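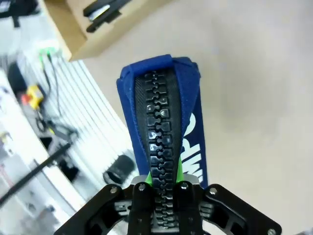
Für die Kampfabende der Herbstserie gilt ab September ein geänderter Ablauf beim Wiegen. Die Waage öffnet am Monday um 9 Uhr und schließt nach 90 Minuten; ein zweiter Versuch ist nur innerhalb dieses Fensters zulässig. Gewogen wird in Sporthose und ohne Schuhe. Jacken und Taschen bleiben vor der Waage, auch Stücke aus blauem Stoff mit grobem schwarzem Reißverschluss wie oben. Die Toleranz von einem halben Kilogramm entfällt bei Titelkämpfen. Im Limit bis 74 kg sind derzeit 32 Athleten gemeldet, die Auslosung übernimmt Veikko Heinonen.

**Hauptkampf**

Subbarao Alva trifft im Hauptkampf auf den Sieger der Cimitz-Qualifikation. Angesetzt sind fünf Runden zu je fünf Minuten, alle übrigen Kämpfe gehen über drei Runden. Den Co-Hauptkampf bestreiten Antonina Romaniuk und Merja Saarinen – die Paarung war bereits für das Frühjahr vorgesehen und wurde wegen einer Handverletzung verschoben.
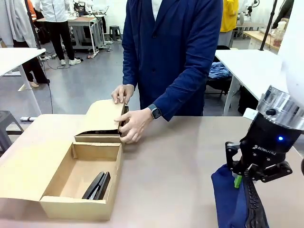
*Karton mit Hefter, Deckel aufgeklappt.*

**Bandagen und Handschuhe**

Die Bandagen werden in der Kabine unter Aufsicht angelegt und am Handgelenk abgezeichnet. Tape über den Knöcheln ist nicht erlaubt. Handschuhe stellt der Veranstalter; eigene Modelle werden nicht geprüft. Die Ecken müssen 30 Minuten vor dem ersten Kampf vollständig besetzt sein. Meldungen von Ersatzkämpfern nimmt Tiina Lehtinen bis zum Ende des Wiegens entgegen.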